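The Block Revival Wants $59 of Your Money

Every January somebody announces that the plain toy is back. I have been writing about what families buy for long enough to have seen wooden trains come back twice, and neither time had they gone anywhere. So when a catalog from Skinthorpe landed on my desk promising "a return to honest sorting," I put it under the coffee cup, where it did some good.

Then I went to look at what was being sold. It is a sorting set: plastic blocks in plain colors and simple shapes, meant to be laid out on a board and put together by one rule or another. Skinthorpe asks $59 for its version. Drusetti, which used to make kitchen canisters, has one with a linen bag and a booklet. Joly sells the blocks alone and lets you find your own board. The booklet from Drusetti is longer than the lease on my first apartment and says "journey" on the second page.

What does a child do with the things? Put the yellows together. Put the reds together. After that the grown-up in the room starts to feel that something more should happen, and the companies are happy to agree with that feeling, at a price.

Emmett Nguyen-Tran taught kindergarten before he started running a toy library out of a former shoe store, and he has 710 items on his shelves. He was patient with me. "People come in asking which set is the good one," he said. "I ask them what's in their kitchen drawer." He does lend out block sets, and they do get borrowed. He also lends out a cookie tin of mismatched jar lids, and the waiting list for the tin was longer in September.

His one real opinion about the new sets concerns color. If each pair of blocks shares a color but the shapes differ, he said, a child has to pick what counts as "the same." A hexagon and a heart, both yellow, belong together only if you've decided to ignore the outline. Some children do that right away. Others go looking for a second heart and get annoyed when it isn't there. He likes watching the annoyed ones.

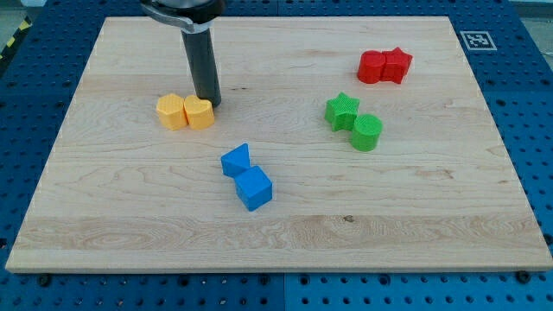 I'll grant him that. It is a better argument than anything in the catalog, and it would work just as well with socks.

The board is where I have the most trouble. Skinthorpe calls its board a "work surface" and gives it a page and a half, most of it on the subject of grain. Maple does look good. Put a mustard-yellow block on pale wood and you can see the block, which I suppose is the point, and a knot or a swirl in the wood makes the whole business look less like homework. But a board is a board. It keeps the pieces in one place until an elbow arrives. A tray with a lip would keep them there longer, and a bath towel would be quieter than either, a matter the catalog passes over and the downstairs neighbor will not.

Then there is the question of how the blocks are made. Printed plastic, with its fine ridges, has started turning up in places where smooth molded plastic used to be, and sellers have been quick to call the ridges "sensory." Maybe. My fingernail found them interesting for a minute or so. Nguyen-Tran's complaint was more practical: he has to clean these things between borrowers, and ridges hold jam. He uses a toothbrush.

The grandest claim comes from Sulaler, a small outfit that sells its set by subscription, with new colors in the mail through the year. Its leaflet says 1,215 families have signed up and that sorting "builds the thinking of tomorrow." I asked what the families were compared with. The reply thanked me for my curiosity and offered me a discount code.

None of this makes the blocks bad. I borrowed a set for the holidays and left it on the dining table, and my nephew, who is four, moved the pieces into twos by color, then pulled all of them apart and lined them up along the edge of the board according to a system he declined to share. He kept at it through most of lunch. The adults also kept touching them. My sister has a thing about hearts facing the same way.

He then spent the rest of the afternoon with the box.

The set goes back to the library this week. I have one block to find first, and I suspect the couch.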